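How Do You Pick a Hand for a Robot?

Your hand is pretty amazing. It can squish a sponge, hold an egg and turn a page, and you don't even have to swap it for another hand in between! Robots aren't so lucky. Somebody has to choose a gripper for them, and that somebody is me (best job ever).

A lot of testing gets done up close, with a small camera near the robot's wrist. The round pictures come from a lens that bends everything at the sides.

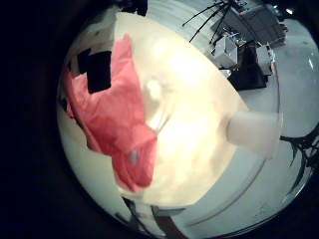
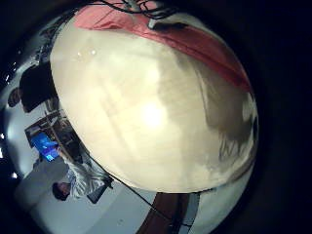
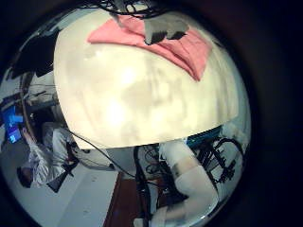
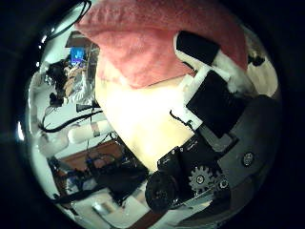

So what am I comparing? In December I had 2 grippers to try, the Furent and the Distura. The Furent has short, stiff fingers. It grabs hard and lets go fast. The Distura is slower and its pads are a bit squishy, kind of like the eraser on a pencil.

Cloth is the sneaky one. Try this at home: lay a sock flat on a table and pick it up using only two rulers. See how it slides and folds and flops? A block stays block-shaped when you pinch it. A sock changes shape every single time, so the robot has to look again before each grab.

To be fair to both grippers, I gave each one the same number of tries, 726. The Furent got a good grip on the cloth 343 times. The Distura got 612! I was rooting for the Furent, too, because it's so quick.

Then I changed the controller, the part that tells the motors when to move and how hard to squeeze. I'd been using one called Dunleavy, and I switched to Havach. Same fingers, same cloth, new "brain." You should only change one thing at a time in a test like this. If I swapped the fingers and the controller together, I'd never know which one made the difference.

I'm still working through the Havach tries, and my notebook is getting messy. While you wait, go back to the rulers. Wrap a rubber band around each one and try the sock again. Is it easier? Write down your score!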